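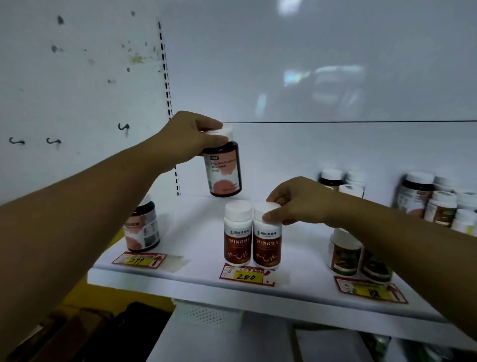

Supplement bottles on the shelf

Identifying a pressing: Langat LP, plain label, no year anywhere

Posted by cratefoot

Hi all, first post on here after reading for ages. I picked up an LP at the Brurkimside record fair and I'm completely in love with it, but I can't work out which pressing I have. It's the Langat album with the long organ track taking up most of side two (if you've heard it, you know the one!). The sleeve says Paltholm on the back, lower left corner, in tiny capitals. The label on the record itself is plain cream with the titles in brown and no year at all.

I've read that there was a first run on Paltholm and then a second run a few years later from the same plates, and that the two sound quite different. Mine sounds fantastic to me, with a really big bass, but there's a bit of crackle in the quiet intro and I've got nothing to compare it with. Is there a way to tell them apart without having both in front of you? I'm not looking to sell it. I'd just love to know what I'm listening to.

Also, is it safe to clean? The surface looks a little cloudy under a lamp.

Posted by runoutgroove

Oh, what a great record to find at a fair! I looked for that one for years and ended up with both runs, so I can help.

Forget the sleeve for now. The printer had sleeves left over from the first run and they used them up on the second, so plenty of later copies turn up in early covers. What you want is the dead wax, the smooth bit between the end of the music and the label. Tilt the record under a desk lamp and turn it slowly. On a first run you'll find the number 1272 scratched in by hand on side one, with a sloping 7 that has a bar through it. On the second run the number is machine stamped, very even, and there's a small star after it. Side two is less helpful because the hand-scratched plate was used for both.

The other giveaway is the edge of the label. First run labels have a pressed ring you can feel with a fingertip, a good way in from the edge. Second run labels are flat. Cream with brown titles was used on both, so the color won't settle it.

As for the sound, your big bass makes me hopeful. The first run has this huge, warm low end and the singer sits a bit behind the band, almost as if she's in the next room. The second is brighter and you can hear the shaker much more clearly. I love both of them and I play the second one more, to be truthful, mostly for that shaker!

The number printed on the first run's insert is 1,272 as well, with a comma, and people sometimes take that for the number of copies pressed. It's just the catalog number. I've never seen a pressing figure I'd trust. If you have the insert, hang on to it. It's a single folded sheet with the lyrics on one side and a drawing of a ferry on the other, and it's missing from most copies I come across.
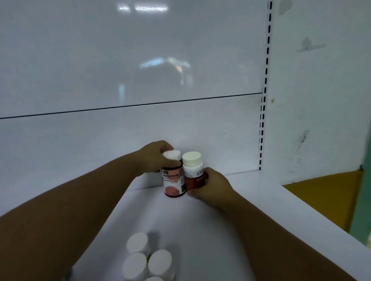
On cleaning, yes, go ahead. Cloudiness on a record that age is usually residue from an old inner sleeve. Distilled water with a tiny drop of plain dish soap, a soft brush, always going around with the grooves and never across them. Keep the label dry! Those cream ones stain if you so much as look at them. Rinse with more distilled water, stand it in a rack until it's fully dry, then put it in a new inner sleeve. Don't put it back in the old one or you'll be doing the whole thing again next June. The crackle in the intro may improve, though both of mine have a little there and I suspect some of it came off the tape.

Please come back and tell us what's in the dead wax, I'm dying to know.

Posted by pimlet_b

Try Pimby, the site where people list their collections. There are photos of both labels on the Langat page. Mine is the star one and it sounds great. I only paid 2 for it at a yard sale with the sleeve split all down one side, and I've seen it go for 100 in nice shape.

I use a carbon brush and that's it, never bothered with water.

Posted by cratefoot

Thank you both so much! Got the lamp out and there it is on side one, scratched in by hand, and the 7 has the bar! I can feel the ring on the label too. No insert, sadly, but I'm thrilled. Going to get some distilled water tomorrow and play side two again tonight, crackle and all.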